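Call for Participants: Working Group on Good Practice for Manual Demonstration Recording

Druston Automation Practice Forum
Posted June 8, 2018

Druston is seeking 10 participants for a working group that will draft a practice guide for recording garment-handling demonstrations. The guide will cover sites where people and robots share a floor. It will set out rules for workstation layout, floor cabling, operator rest periods and the labeling of recorded episodes. It is a voluntary document and does not replace any safety standard already in force at a member site.

The first draft was prepared in April by Rasmus Rebane from site notes supplied by Weltmont and Baneck. It deals mainly with flat garments, such as a T-shirt spread on a fabric-covered table, and with what else may be within reach of the garment when work begins.

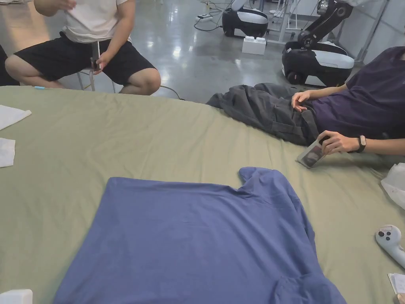
Scope of the work

Participants will review four sections of the draft:

Work surface. Covering material, limits on wrinkling, and the placement of controllers, phones, paper and packaging relative to the garment.

Floor area. Routing of cables and power strips, and parking positions for mobile bases and mounted arms.

People at the station. Seating, the number of persons permitted beside the surface, and who may start or stop a recording.

Hand-held grippers. Grip points on sleeves, side edges and hems, starting posture, and criteria for rejecting an episode. The draft now treats a two-gripper hold on opposite edges as the reference case for shirts — comments on this choice are especially welcome. 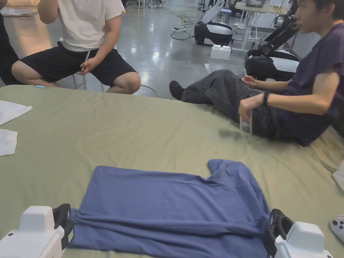

Long-sleeved shirt held at both sides with hand-held grippers.

Who should apply

We are looking for operators, line supervisors, safety staff and data reviewers. Applicants should have recorded or reviewed at least 400 episodes of cloth handling, or have written site rules for a shared robot work area. Programming experience is not required.

Commitment

Two meetings at the Eglītis building, plus written comments between meetings. Each participant will also apply the draft rejection criteria to a share of a 3,000-episode review set. Travel is reimbursed at the standard Druston rate. Review hours are unpaid unless agreed in advance.

How to apply

Send a one-page statement of experience to Zane Rätsep, working group secretary. State which sections you wish to review and list any commercial interest in gripper or robot equipment. Employer consent is needed before site documents can be shared.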